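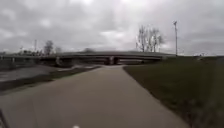 Front camera view on the waterside path near Pullavon, approaching the bridge.

Netero Pathkeeper - path following software for outdoor ground robots

Pathkeeper is a software package for robots that must travel on paved paths, park roads and service tracks. It takes the front camera, the wheel odometry and, if you have it, a GPS receiver, and it gives your motor controller a speed and a steering command. We make it at Netero for teams who already have a working robot base and do not want to write the navigation from zero.

What it does

The perception module divides every camera picture into four classes: path, soft ground, water and obstacle. A concrete path with clean edges, grass on one side and a muddy bank on the other is the kind of place it was trained for. The edge between path and grass is usually easy. The edge between a dark bank and grey water under a cloudy sky is harder, and for this reason water has its own class and its own safety margin. You can set the margin separately for the left and the right side.

The local planner keeps the robot in the middle of the path or at a fixed distance from one edge. It plans again 20 times per second. If the path becomes narrow, the planner reduces speed first and changes the line after.

Bridges and underpasses

Many customers asked us about bridges. Two things happen there: the GPS signal becomes weak, and the camera sees a dark opening with bright light behind it. Version 4 has an underpass mode for this. When the planner finds a low horizontal structure over the path, it stops trusting GPS, holds the last good heading and lets the exposure of the camera change slowly. If a pier divides the way, the planner follows the opening where the path surface continues. You can also mark a preferred opening in the map.

We tuned this mode on the Pullavon route and then on the canal route in Berkinura, which has lower bridges and more bicycles.

Robot body mask

On most robots a part of the body is visible at the bottom or in the corner of the camera view. Run the mask tool once after you mount the camera, and these pixels are ignored. If you move the camera, even a little, please run it again - an old mask is the most common reason for false stops in our support mail.

What you need

A forward camera with fixed focus, mounted so that the horizon is near the middle of the picture
Wheel odometry
A Linux computer with a graphics processor
GPS receiver (optional)

What is in the package

Perception module with trained weights
Local planner and underpass mode
Mask tool and camera calibration tool
Log viewer, with replay of camera and planner output together
77 recorded test runs for the simulator

The log viewer also works without a license, so your colleagues can look at the runs on an office computer.

Known limits

Pathkeeper does not work on stairs. Snow which covers both edges of the path will stop the robot. Night driving is possible only with your own lights, and we ask you to test it on your route first.

Price

A license for one robot is 3000 euros and includes updates for one year. Schools can ask for a different price. In southern regions the package is sold and supported by our partner Latuheru.

Last updated: April

Comments

trackside_k: Does the mask tool accept two cameras? We have one more at the back.

Netero support: Yes, run it once for each camera and save under different names. The planner uses only the front one for now.

mudflap: Underpass mode is much better than in version 3. Before, our robot stopped at every bridge and waited for GPS. Still a bit slow coming out on the other side.

olben: Is there a setting for wet leaves? It takes them for soft ground.

Contact: write to the Netero sales desk | © Netero | Back to top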